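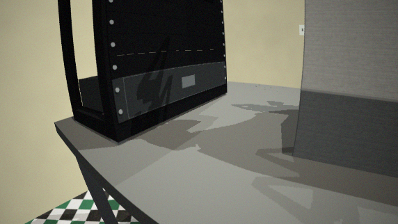 October, 7 a.m. Walo cell rules, second pass. Every simulated run now logs its random seed - 300 runs from Zadar had none, so they don't count. 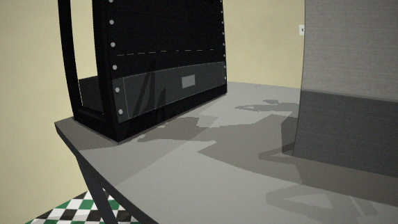 Rule 4 stays as written: no tuning on the test set. Step limit is 1000. 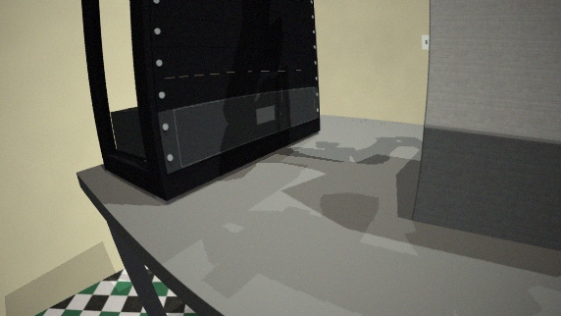
A reader in Finudton objects that a step limit means little without a fixed control rate. Fair. Added to rule 5.

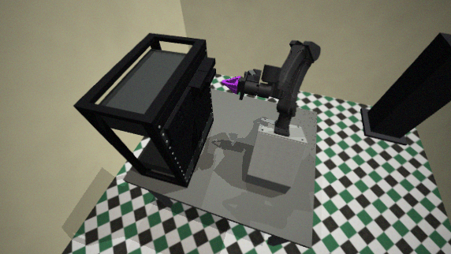 Arm on its pedestal, gripper by the purple object.

Rule 6 tomorrow.

Print | E-mail this entry
This site uses cookies. Accept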